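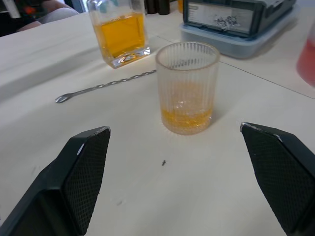 Layered drinks keep turning to mud on me
Posted by Milagros Cisternas

I'm trying to learn layered mocktails before a family do in December and I can't get the colours to stay apart. I put the heavy syrup down first, a shallow bit of amber in the bottom of a ribbed tumbler, and keep a twisted bar spoon beside it for the next layer. The syrup is fine on its own. As soon as the red goes in, the whole thing goes a brownish orange. I've tried pouring slowly and I've tried pouring over the back of the spoon. What am I doing wrong? The red is homemade cordial thinned with water, if that matters.

Telma Henríquez
It's the sugar. Whatever has the most sugar sits lowest, so check you've really got the order right. Put the spoon bowl upside down against the inside of the glass, just above the syrup, and let the red run down the side. Fill the glass with ice first if you can, as it slows everything down. And don't pour straight from a big bottle - it glugs. Use a small jug. 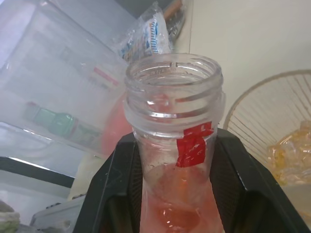

Vicente Navarrete wrote that he'd leave the jug out of it and fix the cordial. His was too strong, and he got clean layers once he went to two parts water and one part cordial. Chill it as well. He also marks his bottles with coloured tape so the strong batch and the thin one don't get mixed up in the fridge.

Hortensia Zapata
just use grenadine

Milagros Cisternas
Thanks all. I'll thin it out more tonight and try the ice. I've got some 172 mL of the strong stuff left, so that's a few goes at it.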